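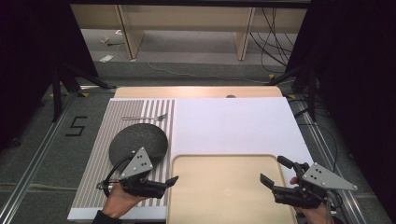 Attachment 1: table with striped mat, black plate, fork and beige tray

Ticket 2781 – Product photos upload but do not show in the Timby storefront
Status: Resolved
Reported by: Semaan tableware shop
Component: Plistero image sync

Problem
Photos added to a listing in Plistero get a green check mark, but the listing in Timby still shows the gray placeholder. Text and price changes go through. Started in November after the update to sync module 2.

Steps tried by customer
Cleared browser cache, no change. Removed and uploaded the photo again, same result. Saved a smaller copy under a new file name – this one showed up right away.

Support, 9:40 a.m.
Please send one affected photo in its original form and the sync log for the same listing.

Customer, 11:15 a.m.
Photo attached. Log shows "queued" 7 times, then "skipped". No error code.

Support, 1:05 p.m.
Reproduced on the Idska test server. The module drops any file over the size limit after the last retry, but Plistero has already marked it as done. The limit was reset to the default by the update. Go to Settings, Media, Upload limit, enter 25 MB and save. Then run a full resync – a partial one will not pick up skipped files.

Customer, 3:30 p.m.
Limit changed, full resync finished. All listings show photos now. The check mark bug is still there on our side.

Support, 3:50 p.m.
Check mark bug moved to a separate ticket. Closing this one.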